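Slide 4. Paint colors for rental units

Start with the Ninmont building. It has 21 apartments, and until March every one was painted bright white between tenants. Touch-ups never matched, so we repainted whole walls.

We switched to muted greens and grays. Say that the sample cards were no help, and that we tried the colors on large boards for 11 days before ordering. Pause here and let people look.
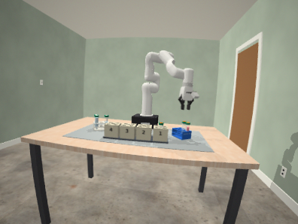
One manager at Xolalpa wrote back after the handout went around that green was a hard sell with her tenants, and that she would only use it in hallways. Read that out. It is a fair point, and our own bedrooms stayed gray.

Costs next. Paint for the first floor came to 1040 dollars, plus 500 for primer. Primer is where people try to save, and the old white shows through at the corners.

Keep the ceiling plain. Flat finish, one coat if it is clean.

Skip the Plandotar slide if time is short. Take questions on lead paint at the end.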